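The Long Goodbye of the Office Party

By Gunārs Kuusk

There was a time when an office party ended at five and you could go home. At Warwood, where I spent nine years writing manuals for pumps, it was held in the break room every June. Somebody cut a sheet cake with a plastic ruler. The vice president told the story about the forklift. By 5:15 the parking lot was empty, and we were all a little fonder of each other for having suffered together.

Then the company was bought by Zurex, and Zurex had a person whose job was morale. Her first memo ran longer than my manual for the Premeck valve, and it had more diagrams. There would be a theme. There would be "zones." We were asked to rank our feelings about karaoke on a scale that didn't go low enough.

I don't want to be unfair to her. The budget was 3000 dollars, which sounds like plenty until you learn what a man charges to bring a taco cart to an industrial park. She spent what was left on decorations and a game in which you had to find the coworker who had once met a senator. It was Dale. It is always Dale. 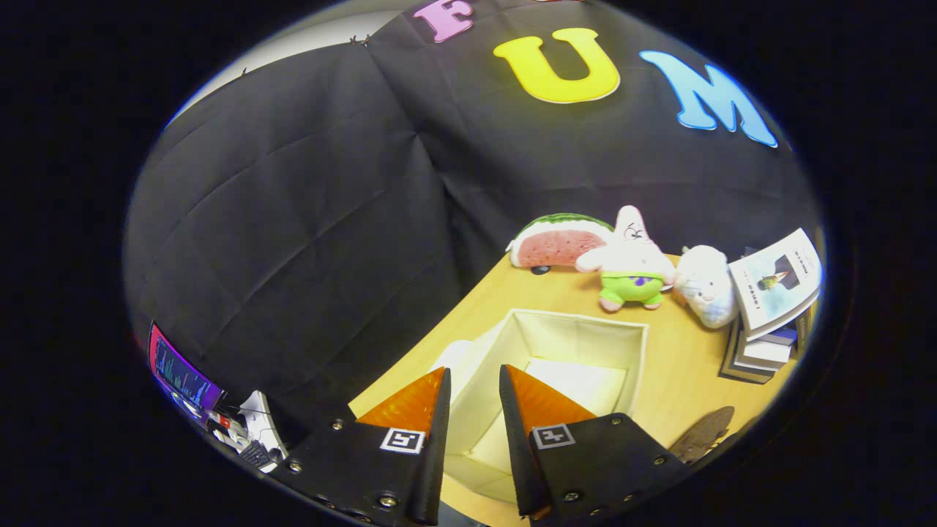
What I missed was the boredom. A dull party leaves room for you to stand next to the man from accounts payable and find out, after six years, that he keeps bees. Put the two of you on a relay team and you'll learn only that he can't run with an egg.

My neighbor, who teaches history, claims the whole business goes back to a brewery in 1773 that gave its men a day off and a free barrel, and lost four of them in a canal. I've never found a source for this. I've repeated it at every party since, and it goes over better than the senator game.

Last summer they put me on the planning team. I asked for a sheet cake and no theme. There was a pause on the call, and then someone wrote down "Retro."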